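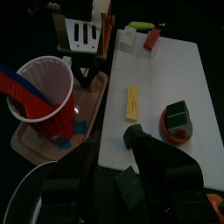
The red cup with the utensils, the yellow sponge and the plate, at the training table.

16 July 2021

I work in the canteen kitchen of Orklow for more than four years now, and since spring a robot arm learns a part of my job. Many people asked me what it is like, so I try to write it down.

The job is the one after lunch. The plates and cups come back, somebody must sort them, clean them and put them in their place. We serve 1,125 meals in a normal week, so it is a lot of cups. Before, three of us stood at the sink until the end of the shift. Now one person spends 45 minutes each afternoon at the training table, where the arm practices with a small set of things: a cup, a plate, a sponge, some blocks. The blocks are easy for it. The sponge is soft and needs a different grip, and the cup is a long story.

My colleague Ffion Kemeys was against the project in the beginning. She was afraid for our hours, and I was also afraid, only I said it less loudly. The manager promised in writing that no hours will be cut before October. After October we do not know. I would like to know, and I asked twice.

What changed already is how I look at my own hands. When I must show a movement again and again, I notice that I always turn a cup a little before I lift it. I did it for years without thinking. Ffion takes it from the top, with two fingers inside. We had a real discussion about which way the arm should learn, and in the end they took mine, because hers is not so clean (sorry, Ffion).

My back hurts less. I miss the talking at the sink, because the training table has only one chair. Next week I will ask if we can put a second one there.

Orhun Ateş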